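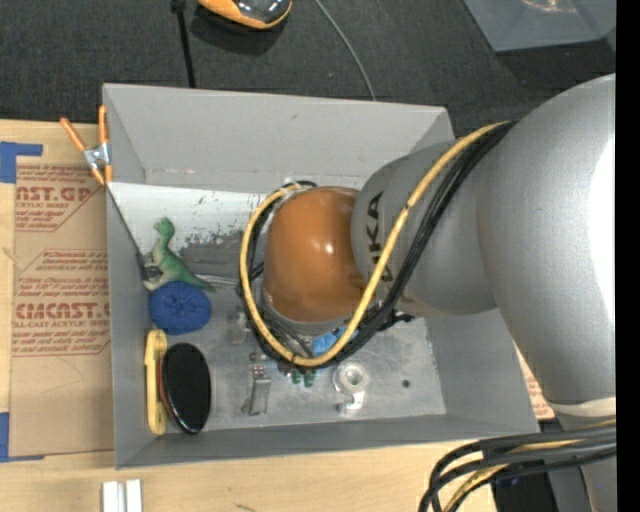 Right, a few of you asked how the great June sort-out is going, so I'm putting it all in one thread while the kettle's on. It began with me wanting somewhere to put the seed packets and has since taken over the whole month.

The main thing I've learned is that one big open tub on the table beats all the clever little boxes I've bought over the years (and I have bought so many, please don't ask). Everything goes in the tub, you look it over in decent light, then it goes home. No lids to wrestle with!

I like a tub with sloping sides for this. Small things slide down to the middle where you can get at them, and you aren't forever scraping your knuckles in a square corner trying to fish out one last screw.

Grey is a good colour for it too. Marisol Salinas had white ones when we shared the allotment shed and she was scrubbing them constantly, bless her. Grey forgives an awful lot. Mine is scratched all over the bottom, there's a chipped, speckly patch at the back left and a scuff up on the rear wall, and it still does everything I ask of it.

I did have a go at the scratches, by the way. Warm water and washing-up liquid first, then a paste of bicarb, then a good deal of muttering. The grime lifted and the scratches stayed exactly where they were, so I've made my peace with them. If anybody has a trick for worn marks that doesn't involve buying a special spray, I'd love to hear it.

Siham Haddad asked whether I put something under it to save the tabletop. There's a sheet in brown protective paper running under it, but I should do more. Pale wood marks if you so much as look at it, and I'm a terrible one for dragging things across instead of lifting. She uses an old tea towel folded in half, which sounds perfect, and I've got a drawer full of those waiting their turn.

My order of play, for those who like a system. Metal bits first, they're heavy and they hide everything else. Then string, ties and plant labels. Then paper, last of all, or you'll sit down and read it. I lost an entire evening to a seed catalogue with 106 pages and I regret nothing.

Things that came to light this time: 14 pencils, not a point between them. A birthday card meant for Hauke Engelhardt, who has now had it, late, with my apologies. The spare key to the water butt padlock, which I'd sworn blind was at the bottom of the water butt.

Mao is no help whatsoever. He's a big cat and he believes any open container has been put out for his personal use, so the rule in this house is that the tub gets turned upside down overnight. He now sleeps on top of it instead, and we're both satisfied.

Still to do: the shelf by the back door, the biscuit tin of mystery fuses, and the box marked Skullisville in my own handwriting. I've no memory of writing it and I'm a bit nervous about opening it. Leobardo Cisneros reckons it's Halloween decorations and he's probably right.

Kettle's boiled twice now, so I'm off. Tell me what you keep in yours, and do send pictures of your worst drawer, I want to see them all x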